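Mamwood School of Nursing
Licensed Practical Nurse to RN Bridge Program
Progress report to the Salazar Fund
Submitted Sunday, February 2, 2020

1. Enrollment

The program was funded to admit licensed practical nurses working in the Geldale district and prepare them for registered nurse licensure. The school received 200 applications for the current intake. Review was completed on schedule and all places were filled. Applicants who met the entry requirements but were not offered a place have been moved to the waiting list for the next intake and do not need to reapply.

Most students admitted are in full-time employment. Theory classes are therefore held in the evening, with lab blocks on alternate weekends. Attendance in theory classes has met the level set in the grant agreement. Attendance in lab blocks was below that level in the first half of the term and has since recovered.

2. Coursework

Pharmacology and health assessment have been delivered in full. The dosage calculation test was given at the end of the pharmacology unit, and 16 students needed a second attempt. A short review session is now scheduled one week before the test.
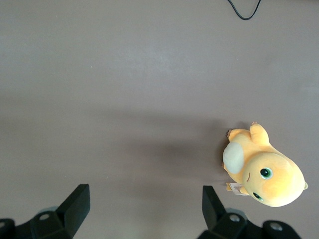
The pediatric nursing unit was moved forward by one term. This was done to match the dates on which Geldale partner clinics can accept students. The change has no effect on total program hours, which remain at 900. The revised sequence was approved by the school's curriculum office and is included in Appendix B.

3. Clinical hours

Clinical hours are recorded in Setska, the scheduling system purchased in the first grant period. By the close of the reporting period, 736 student shifts had been entered and signed by a preceptor. Unsigned shifts are not included in that figure. The main cause of unsigned entries is preceptor turnover at two sites. Each site has been asked to name a second person with signing rights.

Night shifts remain difficult to place. The school has requested access to one additional long-term care site and expects a written reply before the next report.

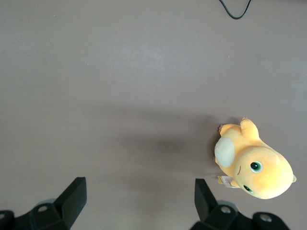

4. Budget

Spending on instruction is in line with the approved budget. Spending on travel is under budget, as several site visits were combined. The school requests permission to carry the unspent travel amount into the next period and apply it to licensing exam fees for students. No other changes between budget lines are requested.

5. Next period

Work planned through April consists of the second lab block, mid-program evaluations, and the start of pediatric placements. The clinical agreement with the Geldale clinics is due for renewal in the same period. A draft has been sent to both parties for comment.

Contact the Program Office | Copyright 2020 Mamwood School of Nursing | Back to top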